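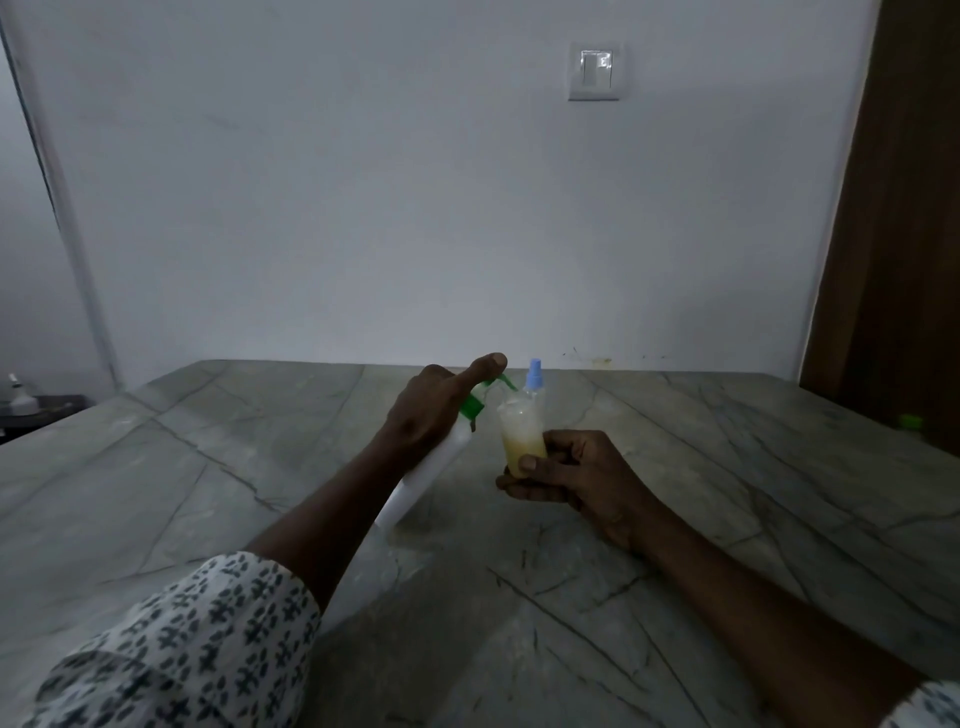 Re: [laline-users] Fault 2415 during pump-to-spray decant, arm continued stroking
From: Urmila Sachdeva
To: laline-users
Date: 24/04/2026

Jitendra Rana wrote:

> We have a repeatable problem on the decanting cell at Sengar. Two arms on a Stasier controller, Flikent grippers, release 9 of the Laline task package. Left arm holds the pump bottle and presses the head, right arm holds the small spray bottle under the nozzle. Target fill is 70 ml.
>
> In a run of 33 cycles, three ended with the spray bottle overfilled and liquid down the right gripper. On the third the controller raised 2415 (contact force out of range, right wrist) but the left arm completed another two strokes before it stopped. I would have expected both arms to hold at once.
>
> Nobody was inside the guard. The liquid got into the finger joint on the right gripper and it is now stiff on closing. I have taken the cell out of use until we understand it.
>
> Two questions. Is the level estimate known to be unreliable with soapy liquids? And is 2415 meant to stop both arms or only the one that raised it?
>
> Jitendra

Jitendra,

I have been through the three logs you sent. There are two separate faults in them and I would keep them apart in the report.

1. Level estimate

The estimator looks for the highest strong edge across the wall of the clear bottle and takes that as the surface. With a thin liquid that works. With a product that foams there are two edges, liquid to froth and froth to air, and which of them is stronger depends on the lighting and how cloudy the product is. Anyone filling one by hand sees the same thing: cloudy liquid in the bottom, a paler frothy layer on top.

In your first two bad cycles the estimator held on to the lower edge while the froth went up to the neck. The volume was under target by its reckoning, so it asked for more strokes, and the froth came out first with liquid behind it. In the third the estimate jumped between the two edges and the filter averaged them, giving a level that did not exist.

Lowering the target will not cure this. Kanchan Chauhan tried it on our cell in June and got short fills with the thin product and the same overflow with the foaming one. What we run now is a slower press and a pause after each stroke before the level is read. We also cap the number of strokes, independent of vision, and the cell stops and asks for a person when the cap is reached. The cap has to be set for each pump, as delivery per stroke differs between them.

2. Stop behaviour

This is the more serious one. As shipped, 2415 is an arm-level fault. It holds the arm that raised it and posts a message to the task layer, which then asks the other arm to stop at the end of its current motion. In the decant task the press motion is written as a pair of strokes, so "end of current motion" can be two full presses away. That matches your log exactly.

The fault group should be changed so that 2415 on either arm holds both. On the Stasier side it is a single entry in the group table, but it needs a restart and the checksum has to be signed off again. Please do not rely on the task layer for it. Mohit Chaturvedi has the amended table and can send it to you directly — it should be checked against your own cell layout before use, as ours has a different guard arrangement.

One caution. With both arms held, the nozzle may still be inside the neck of the spray bottle and the pump head may still be down. When the hold is released the head springs back and the pump bottle shifts in the gripper. We had a bottle tip that way. The recovery routine should draw the right arm straight down until the neck is clear of the nozzle before the left arm lets the head up.

On the gripper: rinsing will not shift dried product from the joint. It needs to come apart, and the force zero must be redone afterwards or you will see 2415 again for a different reason. I would also like to know whether the zero had drifted before the third cycle. The right wrist reads slightly high from the start of that log, before any liquid could have reached it.

Could you send:

- the force trace from the last good cycle before the first overflow
- the press speed you had set
- whether the same pump bottle was used throughout

Shalini Dubey is collecting these for the package maintainers, so please copy her in. Until the group table is changed I agree with keeping the cell out of use. Filling by hand is slower but the work can carry on.

Urmila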